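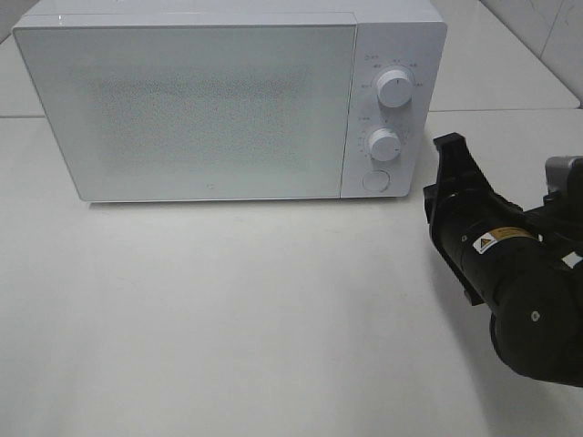

The white microwave, door closed.

Firewood orders for the second pick-up are open

July 3, 2021

Dear families and friends of Jindidix Swimming Club,

We thank everybody who bought firewood from us in the first round. We sold 181 bags, and all the profit is going to the lane hire and the bus for our juniors. The second round is now open and you can order until the end of the month.

The wood comes again from Villalobos, the yard behind the Jelloston showground. It is mixed hardwood, split and dried under a roof. Each bag is $11 and the price is the same as last time. Kindling is sold separately, in smaller bags, for $7. We had some questions if the wood is suitable for a pizza oven. The pieces are cut for a normal home heater, so for a small pizza oven you will need to split them again at home.

How to order: please use the paper form from the pool office, or write to the club email with your name, your phone number and how many bags you want. Payment is by bank transfer, with your family name as the reference. In the first round several payments arrived without any name and it took us many evenings to match them, so please check this before you press send.
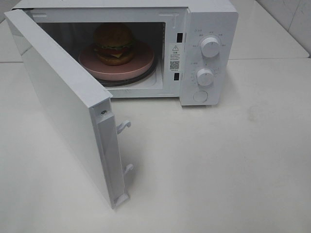

Hamburger on a pink plate.

Pick-up is from the gravel car park on Dilley Road, not from the pool. Enter by the lower gate and stay in your car, one of our swimmers or parents will come to your window and ask for your name. The bags are then loaded for you. If you bring a trailer, please take the left side, there is more room for turning. Ute drivers should bring their own straps — last time we lent out all of ours and only two came back.

We can deliver inside Jelloston for pensioners and for people who cannot lift. There is no charge for it, but you must write "delivery" on the form. We leave the bags at the front door or in the carport, and we are sorry that we cannot stack them in the shed.

We are also looking for more hands at the loading. The shifts are short and gloves are provided, but closed shoes are necessary for everybody, also for children.

Some members asked about a summer sale. We are thinking of mulch and potting mix in November, if the yard can give us a good price. More about this in a later newsletter.

Jindidix Swimming Club, fundraising group

You are receiving this newsletter because you signed up at the pool or on our website. Unsubscribe | Update your preferences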